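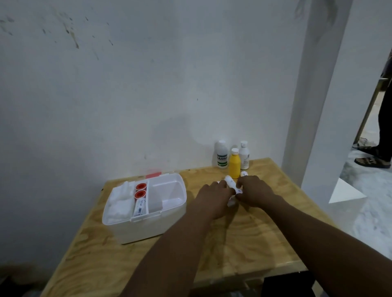
2025-11-27. Glue day, mostly. The hide glue from the Drerley batch is still giving me grief, so I spent the morning finding out whether it's the glue, the water or me. Soaked the pearls overnight in the cold cupboard, drained them, then held the pot at 52 degrees on the little heater. It went stringy on the brush well before it should have, and I'd only covered half the spine of the Jonirska ledger when it began to skin over. Bandage turned out to be the best thing in the building for holding a spine while it sets, by the way — the plain white rolled sort that lives in the first aid box, wound on firmly but not so tight it marks the cloth. (Orsolya told me this in August and I ignored her. Sorry, Orsolya!) It has just enough give to follow the curve, which linen tape never does.

Anyway, the glue. Second pot, same pearls, a bit more water, and I put the lid on between coats, which I know, I know, I should have been doing all along. Much better! It stayed workable for 11 minutes with the lid on and off as needed, and the mull went down flat with no bubbles at the shoulders. I still think this batch is weaker than the Mosquera stuff we had before. Test strips are hanging by the window, labelled A to D. D is the one with a drop of glycerine in it, so please don't peel it yet, Tomás, I want it left until it's properly hard.

Ledger itself: text block is sound, sewing is fine apart from section 8, where the thread has gone at the tail kettle stitch. I've caught it down with a new length and a weaver's knot. Boards are warped outwards and I haven't decided what to do about them. Noreen thinks damp blotter and a slow press, I'd sooner line the insides and let the paper do the pulling — we'll probably end up doing both.

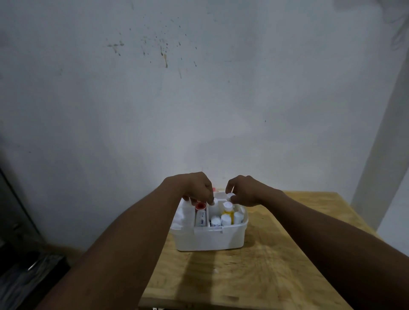

*First aid box, packed with small supplies.*

Paper for the linings: tried the Dilavo 40 gsm against an offcut and it cockled badly with paste, a bit less with the thick mix. Grain was right, I checked twice. Might be worth asking Adanech if she has any of the heavier sheet left before I order more.

Still to do: pare the leather for the corners (knife needs stropping first, it's dragging), wash out both glue pots, and find the small bone folder, which has gone off somewhere again. Prapai wants the big press from tomorrow morning so the ledger has to be out of it tonight.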